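仿真场景该按什么卖:评Brusik开门任务包

2021年11月13日

Irnomow今年8月把Brusik从内测转为公开订阅,基础档每月2498元,包含仿真运行环境、任务定义、评测脚本和名为Villca的室内场景库。我们组订了基础档,用在移动操作平台的开门任务上,接自己的控制栈,没有用它自带的策略。下面的意见只针对开门这一个任务包,抓取和整理类任务包没有测过,不作评价。

先说结论。作为回归测试工具,Brusik值这个价钱。作为训练数据来源,它勉强可用,但要自己补不少东西。作为对外宣称“家庭环境适应能力”的依据,它目前不合格,而Irnomow的销售材料偏偏主要往这个方向写。产品本身的工程质量和它的卖法之间有一段距离,这篇文章主要谈这段距离。

场景库的计数方式

Villca标称含有1968个室内场景。这个数字印在产品页最上方,也写进了合同附件。附件里同时有一条定义:房间布局、材质组合、光照组合三项中任意一项不同,即计为一个独立场景。照此计算,同一间屋子换一次地面颜色,就多出一个场景。

对视觉模块来说,材质和光照的变化有实际意义,我不反对把它们做进去。对开门任务来说,决定难度的量是另外一组:门扇宽度、质量、铰链阻尼、闭门器回力、把手形式和安装高度、锁舌行程、门边的侧向余量、开启方向,以及门扇扫过的区域里有没有障碍物。材质换得再多,这些量不动,对策略的接触部分就没有增加任何约束。

我们写了一个脚本,把场景文件里门的物理参数读出来聚类。结果不适合在这里逐项列出,合同对批量公开参数有限制。可以说的是,铰链参数的取值高度集中,相当多的门共用同一套默认值,而把手高度几乎没有变化。也就是说,策略在外观上见过很多扇门,在力学上见过的门很少。

这种集中会带来一个直接后果。策略很快学会一个固定的下压行程和一个固定的拉开力曲线,评测分数上升很快,换到阻尼更大的门上立即失效。我们把铰链阻尼手工提高之后重跑,失败主要发生在把手已经压到底、门扇刚开始转动的阶段,末端沿着预先记住的弧线走,门没有跟上,把手从指间滑脱。控制栈里本来有力反馈回路,但在默认参数下训练出来的权重几乎不使用它。

Irnomow的技术支持对此的答复是参数可以由用户自行修改。这是事实,接口也写得清楚,改起来不麻烦。问题在于,如果有价值的变化都由用户来做,场景数量就不应当作为定价依据。

物理层

Brusik的刚体求解在同价位产品里算稳的。门扇与门框的接触没有出现明显抖动,长时间推压也没有穿透。铰链用的是带阻尼和静摩擦的转动约束,静摩擦这一项很多产品省掉了,Brusik保留了,值得肯定。

锁舌是简化模型。把手转角超过阈值,锁定约束解除;转角回落到阈值以下,而门扇已离开关闭位,则不再恢复。真实门锁的锁舌有斜面,关门时会被门框扣板压回,过程中产生一段可以测到的阻力。Brusik里关门没有这段阻力,门扇进入关闭区间后直接锁定。只测开门的人不会受影响,测“通过后随手关门”的人会得到偏乐观的结果。

把手的回弹用线性弹簧描述,可以接受。杆式把手的碰撞体用的是几个胶囊体拼接,指面与把手的接触点会在拼接处跳变。低频控制看不出来,控制频率提高以后,力信号里出现规律的尖峰。我们最初以为是自己滤波器的问题,查了两天。文档里应当写明碰撞体的构成,目前没有。

地面摩擦是全场景统一的一个系数。轮式底盘在瓷砖、木地板和地毯上的表现差别很大,拉门时底盘要承受反作用力,打滑与否直接影响末端轨迹。场景渲染里地面材质做了很多种,物理层却只有一种,两边没有打通。有些地面从渲染上连是地毯还是软质卷材都分不清,用户即使想自己补,也没有可以依据的材质标签。

感知层

玻璃门是这个任务包里做得最值得讨论的部分。深度相机在玻璃上读数失效或者读到玻璃后面的物体,是实机部署里的常见问题。木框格子玻璃门又比整块玻璃更麻烦,细木条给出有效深度,玻璃格给出无效或错误深度,点云呈栅格状,门平面的拟合容易被背景点拉偏。门半开时,角度一斜,远端那列格子在画面里被压得很窄,木条和玻璃的像素混在一起,边缘最难处理。

Villca的玻璃在彩色图上是半透明的,带有模糊的灰白影子,透射和反射没有区分得很清楚。彩色图这样处理可以接受,训练检测模型时反倒能避免过拟合到干净的玻璃。深度图就不行了。基础档输出的深度是理想深度,玻璃被当作不透明平面,每个像素都有准确读数。带传感器噪声模型的深度要升到上一档订阅才有。

我认为这种分档方式不合理。噪声模型在玻璃门场景里属于任务定义的一部分,拿掉它,任务就换了一个。基础档用户看到策略在玻璃门上表现良好,得到的信息几乎没有用处,甚至有害,排期的时候会把玻璃门从风险清单里划掉。
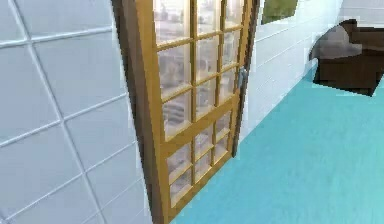
Hatem Samir读过本文的初稿,来信表示不同意上面这一段。他认为理想深度适合用来做消融:先在理想深度下确认接触控制没有问题,再加噪声,两类失败才能分开定位;如果一开始就只给带噪声的深度,团队会把控制问题误记到感知头上。他还提到,Brotano的同类产品默认开启噪声且不能关闭,他的组里为此专门写了一个绕过的补丁,维护成本比差价还高。

这个意见有道理,我接受其中关于消融的部分,初稿里“理想深度没有价值”的说法已经删掉。但消融需要两种深度都在手里,而基础档只给一种,所以分档的问题仍然成立。合理的做法是基础档提供一个公开参数的简单噪声模型,高档提供按具体传感器型号标定的模型。前者的开发成本很低,Irnomow内部肯定已经有。

Brotano不让关闭噪声,属于另一个方向的错误,本文不展开。

评测脚本

评测脚本是Brusik里我最愿意付费的部分。一次评测固定跑1000个回合,随机种子可以锁定,结果文件包含每个回合的关节轨迹、接触事件和终止原因。同一个提交版本重跑,结果逐位一致。做过仿真回归的人知道这件事并不容易,物理求解器一旦用了多线程归约,结果就可能漂移。Brusik为此牺牲了一部分速度,这个取舍我赞成,速度可以靠增加机器补回来,不可复现的差异没有办法补。

我们把它接进了夜间构建。控制栈每次合并之后自动跑一遍,回合级别的差异第二天早上能看到。接入至今拦下过几次退化,其中一次是坐标变换库升级之后末端姿态的符号约定变了,单元测试全部通过,开门任务的把手接近阶段大面积失败。单就这一次,订阅费已经收回。

成功判据是另一回事。默认判据是门扇转角超过设定值,并且机器人没有触发碰撞终止。转角超过设定值不等于能够通过。底盘有宽度,手臂收回需要空间,门如果有回力,松手以后会合上。我们查看了一批标为成功的回合,其中有不少在机器人松开把手之后门扇仍在往回转,回合却已经在达到转角的那一刻结束了。

把判据改成“底盘几何中心通过门框平面,且全程与门扇接触力不超过上限”,同一个策略、同一组种子,通过率明显下降。这里不给出具体百分比,数字与我们的底盘尺寸强相关,别人引用没有意义。要说明的是方向:默认判据系统性偏高,并且偏高的程度随门的回力增大而增大。默认参数下门没有回力,这个问题就被遮住了。

碰撞终止也有漏洞。碰撞检测只在机器人与标记为“家具”的物体之间进行。门扇被推开后撞到扶手椅或者墙面,不计入碰撞。Kamol Chuensuk在用户论坛上提过这一点,官方回复说门扇与家具的碰撞“由物理引擎处理,不影响任务评分”。物理引擎确实处理了,门停在家具前面,评分也确实没有受影响。对一个要进入住户家里的设备来说,用门去撞家具应当算失败,至少应当记录冲量。这个字段加起来不需要改动架构。

初始状态的分布

开门任务有一个容易被忽略的分支:门在回合开始时已经部分打开。住宅里这种情况比完全关闭更常见。此时不需要压把手,正确的动作可能是推门边、推门面或者从内侧勾住,也可能是什么都不做直接通过。策略首先要判断门的角度和余量。

Brusik支持半开的初始状态,但默认采样权重很低。我们用原始权重训练的策略面对半开的门时,多数情况仍然先去找把手,压下,再拉。能完成,时间长,动作多余,遇到门朝自己这边开着的情况还会把底盘送进门扇的扫掠区。提高半开状态的采样权重之后,行为有改善,但评测脚本不区分初始状态,总分里看不出来,要自己按回合元数据分组。元数据是全的,这一点要说公道话。

我建议Irnomow在默认报告里把关闭、半开、几乎全开三种初始状态分开列。三者需要的技能不同,合成一个数字对任何人都没有用。

相机初始位姿也有类似的问题。默认采样偏向正对门面的站位,把手在画面中部。实机导航到门前时,停位误差和走廊宽度常常使相机处于很斜的角度,看见的主要是门的侧边和旁边的墙。斜视角下把手可能离画面中心很远,也可能只占很小一块。Villca能渲染这样的视角,库里也有,只是默认评测集里比例不足。

与Brotano的比较

不少读者会问两家怎么选。只就开门任务说。

Brotano的门参数覆盖面比Brusik宽,锁舌模型完整,关门阻力有体现。它的弱点在复现性,同一种子在不同显卡上结果不一致,官方文档承认这一点。它的结果文件也只给出回合级别的汇总,没有接触事件。失败之后要自己加日志重跑,而重跑又未必能复现那次失败,排查效率很低。

Brusik相反,物理覆盖窄,工具链扎实。我的选择是用Brusik做主干,自己维护一份门参数的分布文件,从实测数据里来。实测并不复杂,一个拉力计、一个角度传感器,办公楼和几个同事家里的门各测一遍,两个人一周可以做完。Mayuree Sangkhawat整理过一份测量流程,细到拉力计该挂在把手的什么位置,我们基本照搬。

没有条件做实测的团队,两家都可以试用,试用期内优先检查结果能否复现,其次检查参数能否批量修改。场景数量可以放到最后看。

关于定价的意见

回到标题。仿真场景目前普遍按数量卖,Irnomow这样做,其他公司也这样做。数量容易写进合同,采购部门容易比较,供应商也容易用程序批量生成。用户真正需要的量是任务参数空间的覆盖度,这个量难以用一个数表示,但并非无法描述。

至少可以做到下面几件事。产品附一份参数分布说明,列出每个物理量的取值范围和直方图。场景版本更新时,给出分布变化,而目前的更新说明只写新增了多少个场景。成功判据作为版本化的文件发布,改动判据要提升主版本号,避免用户拿不同判据下的分数作比较。传感器模型的有无在评测报告首页注明。

这些都是文档工作,不需要新的研究。Irnomow有能力做,评测脚本的质量说明他们的工程师清楚什么是重要的。现在缺的是把同样的标准用到场景库和对外材料上。

Charoen Thongsuk在一次线上讨论里提过另一种方案:按评测回合计费,场景库全部开放。我对此持保留态度。按回合计费会鼓励用户少跑,而回归测试恰恰要求每次合并都跑。我们的夜间构建如果按回合计费,很快就会有人提议改成每周一次,退化的定位范围随之扩大到几十次提交。固定月费加上公开的分布说明,在我看来仍是较好的结构。

对现有用户的几点操作建议

第一,不要直接使用默认铰链参数。哪怕没有实测数据,也应当在默认值上下拉开足够宽的范围,阻尼和回力分别采样,不要绑定。

第二,自行实现通过判据。接口在任务定义文件的终止条件一节,写一个回调即可。原判据保留作为辅助输出,便于与旧结果对照。

第三,门扇与家具的接触可以从接触事件里提取,两侧物体标识都在,只是评分没有用。我们按冲量设了上限,超过即判失败。

第四,基础档用户如果要测玻璃门,可以利用语义分割图自行制造深度空洞。玻璃格的分割标签是准确的,木条也单独标注。随机将玻璃区域置为无效,或者替换为更远的深度值,边界处再加一圈混合像素。这样得到的深度与真实传感器仍有差距,但足以暴露平面拟合的问题。

第五,锁定版本。Villca的更新会自动拉取,默认没有固定。9月的一次更新改动了部分把手的碰撞体,未在说明中提及,我们的基线因此作废重跑。

续订与否,我们组的决定是续,仍然用基础档,用途限定在回归测试。对外的任何材料不引用Brusik的成功率。等到Irnomow发布参数分布说明,或者把噪声模型下放到基础档,再重新评估是否扩大使用范围。我已把本文涉及的问题逐条提交到他们的工单系统,截至发稿,碰撞体文档一条已确认,成功判据一条标为“按设计工作”,其余待分配。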